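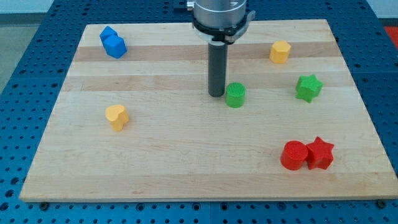 May 31, 2022

The Benlow bus has a new timetable and I have spent most of a month riding it, so I'm writing down what I found while I still have the tickets in my coat.

For anyone who doesn't live out here, the route used to be a single line. It left the Segers Street terminal, went up the hill past the hospital, and ended at the Benlow shopping center. In May the county split it in 2. The 70 still goes up the hill. The 853 is new and goes the long way, along the river and through Drekeck, and meets the 70 again at the shopping center.

The reason given at the public meeting was that Drekeck has 3,000 residents and had no bus at all. I agree with that reason. I grew up in Drekeck and walked to the hospital stop every school morning, on a road with no sidewalk. My mother still lives there and stopped driving last winter. She has now been to the library on her own, and to the dentist, and she called me from the bus both times.

My problem is with the transfer. The 70 arrives at the shopping center at ten past the hour. The 853 leaves at eight past. If you are coming from the hospital and want to go to Drekeck, you watch the other bus pull out, or you don't see it at all and wait most of an hour. I took that trip on four different days and made the connection one time, when the 853 was late.

I asked the driver that day whether the times had been set that way on purpose. He said both buses have to be back at Segers Street for the shift change and the times were worked out backward from there. He also said that drivers had brought it up before the schedule was printed.

Asif Khattak, who I used to work with, rides the 70 to his night job at the hospital. The change has been good for him. His bus no longer sits at the shopping center for a layover, and he gets home before his kids leave for school. I mention it so this doesn't read like a complaint about the whole plan.

The stops are uneven. Segers Street has a shelter, a bench and a printed schedule. The river stops have a pole. At the one by the old feed store the pole is on the wrong side of the ditch, so you stand on the shoulder and step back across when the bus comes. My mother won't use that one. She walks to the next stop instead, past the church, where there is a wall she can sit on.

Fares are paid through Ketik now, which is the phone app, or in cash if you have exact change. The app works fine for me. It lists the 853 as "Benlow via River" and the sign on the bus says "Drekeck," and on my first ride I let one go by for that reason. If you're looking for it, look for Drekeck on the front. The transfer is free in the app but you have to tap "continue trip" before you get off the first bus. With cash you ask the driver for a paper slip.

Ilse Van Dijk at the county transit office answered my email in two days. She said the schedule is fixed through the summer and that comments sent in now will be read before the fall one is drawn up. She didn't promise anything about the eight-past departure. Moving it to a quarter past would fix it for most people, and I said so in my reply. She wrote back that the school runs make that harder in September, and asked me to send the dates and times of the trips I took. I sent them last night.

The comment form is at the Segers Street ticket window and also at the library in Benlow, on the table by the copier. It's one page. There's a box for the stop you use most, so fill that in even if your comment is about something else.

I'll be on the 853 again next week to take my mother for new glasses. We're leaving from the church stop.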